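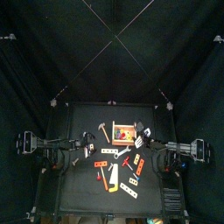

Toy tools, mid-sort. Hammer at left, box of round bits beside it.

I have been an aunt for six years and in that time I have bought a great many toys on the theory that they were good for somebody. The toy tools were supposed to be the good ones. Wooden box, little hammer, things to fasten to other things. Razia Malik, my neighbor in Flatusbridge and the mother of twins, warned me when I brought the set home. "You'll be picking those up till you die," she said, and went back to her tomatoes.

She had a point. The set lives with us because my nephew does, from Tuesday night until his parents come up for air, and by August it had drifted through the whole downstairs. I kept meeting it. Under the couch cushion, in the dryer, once in a bag of rice (I didn't ask). So I finally sat down to sort it out, and since I have opinions about toys and no one at home who'll listen to them, you're getting them.

The hammer is the best thing in the box and it's the one piece I'd buy again on its own. It has a light wooden handle and a silver-gray head, which I approve of, having grown up with a hammer that was purple for no reason. It's small. An adult holding it looks like they're about to tap open a soft-boiled egg, and I can report that it does a decent job of that.

The round pieces are another matter. They come in green, purple, blue, red, yellow and white, and they go in the tray with the orange-red rim, and that's as far as my nephew and I agree. He thinks they're money. For most of the summer we've been running a hardware store at the foot of the stairs where everything costs 143, payable in circles. I bought my own hammer from him twice in one afternoon. No receipt either time.

Then there's the flat white piece with the holes in it. I was sure this was a spare part, the sort of thing you put in the kitchen drawer and move from house to house. My nephew calls it the cheese. It's been a bridge, a ladder and a very bad comb. I've stopped trying to find out what the manufacturer had in mind, partly out of respect and partly since the instruction sheet went through the wash with the dryer pieces.

My system, such as it is, goes like this. The box stays out where he can see it. I used to put the lid of an old Bergmann cake tin over the top to keep things in, and all that did was give him a drum. Rounds go in first, in no order whatsoever. I tried it by color for one week and he tipped it out to check my work. Long things lie next to the box, since the handles make the pile slide if you jam them in on top. Anything sticky gets wiped with a damp cloth and left on a towel. I don't soak wood anymore. I did that to a set of blocks in our old place in Sandbridge and they came out looking like bread.

I looked up what a replacement set would run me, in case I lost my nerve and put the whole lot out on the curb. Around 70 dollars, shipping extra, for the same thing with more circles. More! The secondhand store in Etwood had one for less but it was missing its hammer, and I've explained how I feel about the hammer.

So we're keeping it. I asked my nephew whether he'd like to help put everything away at the end of the day and he said the store was closed. I pointed out that I was the landlord. He offered me a purple one to go away and I took it, it's in my coat pocket now, and I suppose I'll find it in November and wonder who robbed us.

Next week, the train tracks. Razia has already laughed.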